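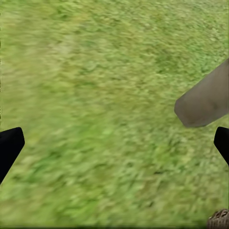
Okay, I promised a few of you a report on my first month of teaching a simulated robot to do yard chores, so get comfortable, I do go on a bit.

The chore right now is an egg hunt. There's a lawn, a wicker basket, and painted eggs, and I steer two arms by remote control from my kitchen table in Baturgate while the software records every move I make. The yard is called Miltatow. I didn't name it, but I've gotten fond of it.

So far I have 48 runs I'd be happy for anyone to learn from. The goal for this task is 200. You can do the subtraction, I'm trying not to!

What surprised me most is how much of this is just my own manners. If I dither over the grass before I reach for something, the dithering gets saved too, and then the robot learns that a good egg hunter hovers and frets. My mother hunts for eggs that way, bless her, but it makes poor teaching.

So now I plan the reach before I touch the controls. Where's the egg, which hand is closer, where's the basket. Then one calm move. If I fumble it I throw the run out and start over, and I've thrown out plenty, including 13 in a row one Sunday when I should have gone to bed.

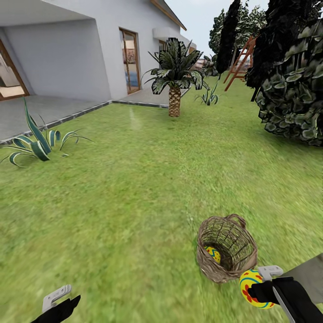

The basket is the part I'd warn a beginner about. Getting hold of an egg comes quickly enough, but you've got to come in past the rim and stay clear of the handle, and on a flat screen it's so easy to think you're over the opening when you're a good hand's width in front of it.

My fix (borrowed from a very patient person on the Kandow forum) is to stop short, look from the other view, and only then go in. It adds a couple of seconds and my keeper rate went way up.

Also, please use both hands in your runs if your task allows it! I'm so right-handed that my early batch would have taught the poor thing to leave its left arm parked forever. I'm making myself go left every other run now and it feels like brushing my teeth backwards.

More when I get to the next batch. If anybody in the Rivera group has a good trick for judging depth, my replies are open and the coffee's on.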